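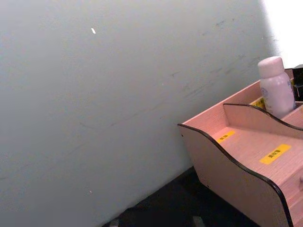 The desk organiser used in the training sessions, with a white bottle in the rear compartment.

The pitch from Underer is simple enough. You take hold of a controller, move the robot arm through a job, and after enough goes it does the job by itself. The job in this case is putting things into a pink desk organiser and taking them out again. I asked the engineer who runs the sessions why anyone should be impressed.

"You shouldn't be, yet," she said. "It's a bottle going into a slot. My nephew could do it at two."

She has been at the company since it was called Flondola, and she asked to be left unnamed because she doesn't speak for the sales side. The sales side says the arm "learns like an apprentice". She pulled a face when I read that out. "An apprentice asks you questions. This copies what my hand did, including when my hand was wrong."

How wrong does it get? The team has recorded 2,557 runs by remote control. She reckons a fair number of them should be thrown away, and they haven't agreed on which. Two people drive the arm, and they don't drive alike. One goes high over the divider and drops straight down. The other comes in low from the side. "So the model sees both and sometimes picks the middle," she said. "The middle is the divider."

I wanted to know about the yellow labels stuck inside the compartments. Do they tell the arm where things go? She was careful here. The arm gets the whole view from its wrist, labels included, and she can't say for certain how much use it makes of them. They tried a day with the labels covered and the results went down, but they had moved the lamp that same day. "So I don't count it. Somebody put it on a slide anyway."

The slide gives a success rate of 79 per cent. I asked her what counted as a success. Bottle upright, in the correct compartment, gripper clear. And if it scraped along the wood on the way in? "Still a success." And if a person had straightened the organiser between tries? There was a pause. "Still a success. I argued against that one."

When the organiser was turned to an angle the drivers hadn't practised, the rate over 77 tries was, in her word, "poor". She would not give me the number, and it isn't on the slide.

Her counterpart at Clikomwood, which makes shop fittings and is thinking of buying two arms, was blunter over the phone. "I was told my packers could teach it in an afternoon. We had a go in their lab. My best packer came out with a sore wrist and said she could have filled the order by then." He hasn't ruled it out. He wants to see it done on his own bench, under his own lights, with nobody from the supplier in the room.

The hand-guided method, where you grip the arm itself and push it about, was dropped early on. The engineer preferred it. You can feel when the bottle catches, she said, and with the remote you're going by sight. But the driver's own arm kept getting into the view, and a newer kit from Saraç made the remote quicker to set up.

Would she put it in a shop in June, as the brochure has it?

"I'd put it in a shop with me standing next to it," she said. "Then you're paying for me as well."

14 shares | 6 comments
Contact us | © 2019 All rights reserved | Back to top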